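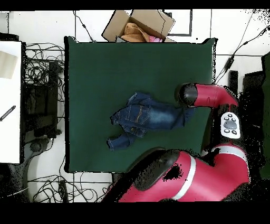 Fold them in thirds and they stand up on their own, Kenta Minami told me when I asked what to do with all my jeans. I needed the tip! The Swanson Street clothing swap is back on August 18, 2021, and denim is what they're short of (again). Last time we went through roughly 100 pairs before lunch. Entry is $2, kids get in free, and drop-off is at Suken Hall, room 59. I'm bringing four pairs and hoping to leave with fewer.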